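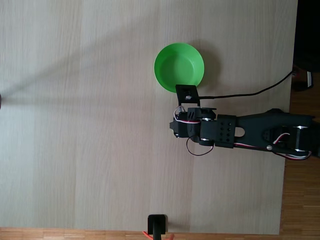 Dranent arm at the green bowl, seen from overhead.

January 10, 2020

Well, the Dranent kit has had its first proper day on the bench and I'm rather fonder of it than I expected to be. Adjoa and I went through the booklet with a pot of tea and found it friendly enough, apart from the wiring pages, which seem to have been written for an older model. The thin red and white servo wires loop out over the wrist, and I'd like them in a sleeve before we let it swing about much — Hongjun has some left over from the Clivdale job, bless him.

We did 65 reaches to the bowl at the slow setting. It brushed the rim on nine of them, nearly always coming in low, so I suspect the wrist zero and not the software. Valtteri thinks the bracket wants shimming. We'll try his way first, as he's usually right about such things and it only takes a minute.

Silvia, you asked about the service plan: Perham want a three-year term, and I'd sooner hold off until we know what spare servos cost. I've written to them.

Still to do: sleeve the wires, redo the wrist zero, run the same set again at middle speed.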